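Grarko nicotine gum, 4 mg: review

I smoked for most of my adult life and have quit twice before, once on patches and once on nothing. This time I bought the Grarko gum, mint flavor, and used it for seven weeks.

The gum is hard at first. You chew until it tingles, park it against your cheek, then chew again when the tingle fades. I rushed it the first few days and got hiccups and a sore throat. The leaflet warns about both, in very small print.

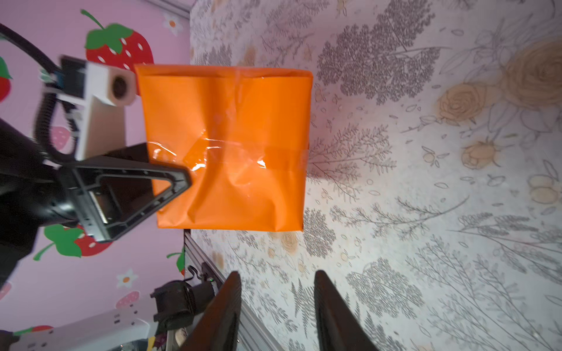

Taste is fine for ten minutes and peppery after that. The mint doesn't cover the nicotine, but I stopped minding by the second week. Coffee right before a piece seemed to make it weaker, so I moved my coffee earlier.

It took care of the cravings at work. It did less for the one after dinner, and I slipped four times, all in the evening. My coworker Sanaa Lamrani used the Brevoscombe lozenges instead and found them easier at night. I tried one of hers and thought it was too sweet.

Cost is my main complaint. I went through nearly 600 pieces, and the big box is only a little cheaper per piece than the small one. The blister packs are also stiff enough that I kept scissors in the car.

I'm down to a couple of pieces a day now and would buy it again, probably in fruit. Check with your pharmacist about strength if you smoke less than I did. Four stars.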